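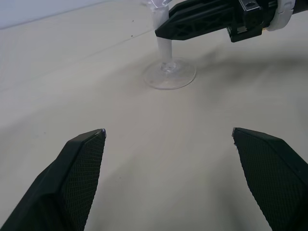 Skemard finger set on stemware, wrist camera view.

The Skemard is a two-finger parallel gripper for light bench arms, sold by Nerna singly or as a matched pair. Each set comes with moulded black fingers and grid-textured pads. Pads are replaced without removing the housing. Fingers open to up to 18 cm. Mass with wrist collar is 637 g.

Part no. 2926: single gripper
Part no. 2926-P: pair, with Clokside mounting collars

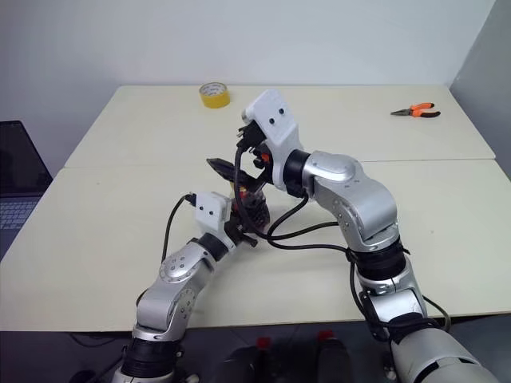 Two-arm working needs the pair and a Clokside controller, which keeps both grippers on one clock. Hand-over and shared holding are set up from the same menu. With both grippers closed on a single part in the middle of the bench, the wrist cables hang in loops and need clearance from the table; clips are listed under accessories. The standard cable is 700 mm. Longer cables are made to order by Kiều.

Pads are a wearing part and are not covered by the warranty. Orders placed in November ship with one spare set. Prices exclude carriage.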